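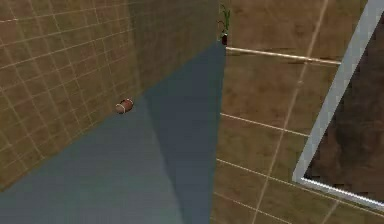

Güven Ertürk does not like to sit when he talks about tiles. I visited him in the small storeroom of Ernus, the firm which he runs together with Barış Duman, and I was given the only chair. He stood by the shelves with a glass of tea and from time to time he took a tile down, looked at its back side, and put it on the shelf again.

"People always look at the front," he told me. "I understand it, the front is what they pay for. But the back tells you if the tile is flat, how it takes the glue, and which way it was pressed. When I buy, I look first at the back."

He has been laying tiles since he was a teenager. His first teacher was Kaan Yaman, a man from the same street, who worked alone and took only bathrooms. For the first months Ertürk was not permitted to touch the wall. He mixed, carried water and washed the buckets. He also washed the sponge, and he still speaks about this sponge with some respect.

"Kaan would take the sponge from my hand and squeeze it. If too much water came out, he gave it back and said nothing. I squeezed it again. He checked again. I thought he was a cruel person! Later I had my own apprentice and on her second day I did exactly the same."

I asked him what the water in the sponge changes.

"It changes the color of the grout. You wipe with a wet sponge, you pull the color out, and in a week the customer calls and says, why do I have clouds on my wall. And they are right. It is a cloud. You can see the shape of the hand."

The apprentice was Uliana Palamarchuk, who is now a tiler in the same firm and came into the room in the middle of our conversation to look for a box of spacers. She stayed longer than she had planned. She told me that she came to the trade from a drawing office, where she prepared plans for kitchens, and that she was tired of drawing walls which were straight.

"In the drawing the corner is ninety degrees," Palamarchuk said. "Then you go to the apartment with a square and it is never ninety. In old houses it is sometimes very far. I used to think that the builders were careless. Now I think the house has moved a little, and the plaster is thicker in one place, and somebody repaired a pipe and closed the hole with what he had. You must find a line which the eye will believe."

This sentence about the line I wrote down twice in my notebook, and I asked her to explain it.

She said that a room has one or two places from which people look at it. In a bathroom it is usually the door, and after that the bathtub. The whole tiles should be where the eye arrives first, and the cut pieces should go where it arrives last. If a wall is leaning, she does not follow the wall and she does not follow the level completely either. She divides the mistake into many joints, so that each of them carries a very small part.

"With small tiles it is easier to divide, because there are many joints," she added. "With small tiles it is also easier to see when you did it badly, for the same reason."

Ertürk agreed with the second part and not so much with the first. In his opinion small tiles are the most honest material and for this reason the most unpleasant one. A grid of small squares shows every wave in the plaster, above all when the light comes from the side. He prepares a wall for small tiles for two days if he must, and he says that customers do not enjoy paying for these two days.

"They come home in the evening and they see a gray wall. Next evening, again a gray wall. They ask me when I will begin. I began yesterday! The tiles are the quick part."

We spoke then about large tiles, which are now what most customers ask for. The biggest order of the firm last year was the ground floor of the furniture store Yazıcı, 200 square meters, with tiles so long that two persons were needed to lift each one. Duman led that work. He joined us for ten minutes between two telephone calls, and he was happy to speak about it, although he described it mostly as a series of troubles.

"The floor was poured in October and they wanted to open very soon after," Duman said. "I put the meter in the concrete and I said no, it has too much water inside. The manager asked me, can you write on paper that it is dry? I said I can write on paper what the meter shows. He was angry with me. We waited for it. Today he sends me his relatives as customers."

I was curious why a floor which looks dry is a problem. Duman explained that fresh concrete becomes smaller while it loses its water. The tile does not become smaller. If the two are glued together at this time, something has to give up, and it is the glue or it is the tile. He knows a hallway, not one of his own, where the tiles rose in the middle like a small tent during the night. The family thought that there was somebody in the house.

For the same reason he leaves a soft joint at the edges, where the floor meets the wall. Many people fill this joint with hard grout, because it looks cleaner on the first day. "Then it cracks, and they put more grout on the crack," he said. "I have seen three layers. It is like a cake."

When Duman had gone back to his telephone, I asked Ertürk about color. He made a face. For a long time everybody wanted white grout, he said, also on the floor, where it remained white until the first visitor with shoes. After that came dark gray, for everything. He himself likes a grout which is a little lighter than the tile, above all with brown and sand colors, since the wall then looks like one piece from far away and you discover the lines when you come near. He has this in his own kitchen. His wife wanted blue.

"So the cupboards are blue," he said. "We are both content. The cupboards I can paint again."

Not everything in the trade was better before, and Ertürk was firm on this point. The old tilers worked on their knees without any protection, they cut dry and breathed the dust, and they were proud of it. Kaan Yaman can hardly climb stairs today. Ertürk buys knee pads for everyone in the firm and he replaces them before they become flat. He cuts with water, also when it makes a mess, and when it is not possible to use water he works outside with a mask.

"Kaan laughs at my knee pads," he told me. "I say to him, come, let us go up to the third floor and you can laugh there."

But he does miss the patience of the customers. In former times, he said, a person renovated a bathroom once, maybe twice in a life, and thought about it for a long time. They came with a piece of fabric or with an old plate and asked for something which fits to it. Now they come with a telephone full of photographs. One customer had nearly 100 of them, and no two bathrooms were similar. He looked at all of them with her at the kitchen table. In the end he noticed that in almost every photograph there was a window, and her bathroom had no window.

"She did not want a tile. She wanted a window," Palamarchuk said from behind the shelf. They made the bathroom with a pale glazed tile, slightly uneven, and put a lamp low at the side. According to Palamarchuk it became one of the nicest rooms they have done, and the smallest.

I asked both of them what a reader should check before letting a tiler begin. Ertürk wishes that people would buy enough. He recommends one box more than the calculation says, all boxes with the same shade number on the label, and this extra box should be kept dry in the cellar for many years. Tiles go out of production very fast. When a pipe breaks, the one who kept the box has a small repair, and the one who did not will have a new bathroom.

Palamarchuk had another wish. She asks customers to be present for half an hour when she lays out the first row without glue. They can still move everything at that moment and it costs nothing. Most people say that they trust her and go to work. She prefers the ones who stay, even if they have strange ideas. Once a boy of eight was the only member of the family who was interested, and he decided that the cut tiles should be behind the door. "He was right," she said. "I had planned them on the other side."

It was getting late and a delivery had arrived in the yard, so our talk came to its end without any ceremony. Ertürk opened the first box with his knife while the driver was still unloading the others. He took out one tile, turned it around and held it at the level of his eyes, with the back side up.

"A little bent," he said to the driver. "Show me one from the bottom."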